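Dridero Roast Night Party Game, Second Edition

Home / Party Games / Comedy & Improv / Dridero

Ships in 2 business days. Ages 17 and up. 4 to 9 players.

In stock at the shop and online

We carry this one because people keep asking for it. We had doubts about the first edition and we still have a few about the second, so read the whole page before you put it in the cart. A returned party game with the shrink wrap off is a game we have to sell from the dented shelf.

What you get

One box, 489 cards, a sand timer, a pad of score sheets and a rule book of twelve pages, of which you need four. The cards come in three decks. The Setup deck gives the person in the hot seat a made-up career ("you host a cooking show for people who hate food"). The Angle deck tells the roaster where to aim: the haircut, the acceptance speech, the failed second season. The Heckle deck goes to everybody else and is the reason most people laugh at all.

How it plays

One player sits down as the guest of honor and draws a Setup. Everyone else takes turns standing up with an Angle card and a minute on the timer. When the sand is gone, you sit, even in the middle of a punch line. Hecklers may throw one card each per round. The guest of honor then gets a minute to hit back at the whole table, and the score sheet goes around.

The scoring is the weak part. You are supposed to rate each roast on nerve, timing and craft, from one to five, and add it up. Half the tables we have watched dropped the sheet after the first round and went by noise. The rule book says the points "keep it fair." We don't know what fair would mean in a game about insulting your brother-in-law.

What the box claims

The back says "No experience needed! Hilarious from the first card!" Hilarious from the third or fourth round would be closer, once somebody has bombed and survived it. It also says the cards were "written by working comics." Dridero doesn't name them, and we asked twice. Some of the cards do read like they came from a person who has held a microphone. Others read like a greeting card for a coworker's fiftieth birthday.

The box also promises 533 "roast moments." That number appears nowhere in the rules, and we could not get it to match anything in the decks.

What changed from the first edition

The old Angle deck leaned on weight, wives and airline food. Much of that is gone. The new deck has 217 cards and aims more at the invented career than the real person in the chair, so a shy player can be torn apart as a washed-up game show host and go home feeling fine. That is a real improvement, and we would not stock the game otherwise.

The cards are thicker. The timer is the same cheap timer, and ours runs long when it's tipped one way and short the other. Use a phone.

The insert still does not hold sleeved cards. If you sleeve your games, plan on throwing the insert out.

Who it suits

Friends who already make fun of each other. Improv classes, writing groups, the last two hours of a long cabin weekend. Shirley Beaulieu runs our Sunday comedy table and uses the Setup deck alone as a warm-up, with no scoring and no hecklers, and she gets more out of it that way than the full rules give.

Office parties, no. We know it is sold for them. The "Workplace" add-on pack is the main reason we say no.

Compared with the others on the shelf

Erisix makes a smaller box called Open Mic that costs less and asks you to write your own lines. It's the better game if your group can write and a very long evening if they can't. Rustar's Crowd Work is mostly trivia with a heckling rule glued on. Between the three we would pick Open Mic for comics and Roast Night for everybody else, and leave Crowd Work where it is.

The deluxe version

There is a deluxe Roast Night with a plastic microphone and a podium made of folded card. The microphone is not wired to anything. The podium leans. The decks are identical, and the price is nearly double. We can order it for you, but we don't keep it on hand.
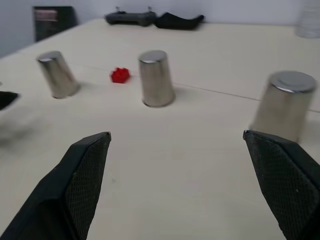 4 min read

From our house column: does a roast game teach you to roast?

By Kendra Cormier

The publisher's flyer says this game "builds real stand-up skills." I took it to three game nights to see, and I'd put it lower than that. It builds one skill, which is getting to the point before the sand runs out. Most beginners lose a room by explaining the person they are about to insult. A minute is too short for that, so by the second night the introductions had shrunk to one line.

What it doesn't teach is the thing that makes a roast bearable to sit through, where you can tell the roaster likes the target. Cards can't do that. Raymonde Robichaud was the best player at my table and she ignored her Angle card most of the time, pointed at whoever was nearest and said something true about their parking. The scoring sheet gave her a two for craft.

I also don't believe in the Heckle deck as practice. A real heckle comes at a bad time from a person you can't see. These come from your cousin, who has been waving the card for half a minute.

Still, people laughed, and a couple of them asked when we were doing it again. I'd buy it as a party game and ignore the flyer.

Customer questions

Can it be played with three? The rules say four. Three works if you skip the heckling, and it's a quieter game.

Is there a clean deck? No. You can pull the cards with the red corner and get close.

Will the first edition add-ons fit? They play fine, but the card backs are a different shade, so everyone can tell what's coming.

Returns

Sealed copies, 30 days with the receipt. Opened copies, store credit at our discretion, and missing cards come off the credit. "My friends weren't funny" is not a defect.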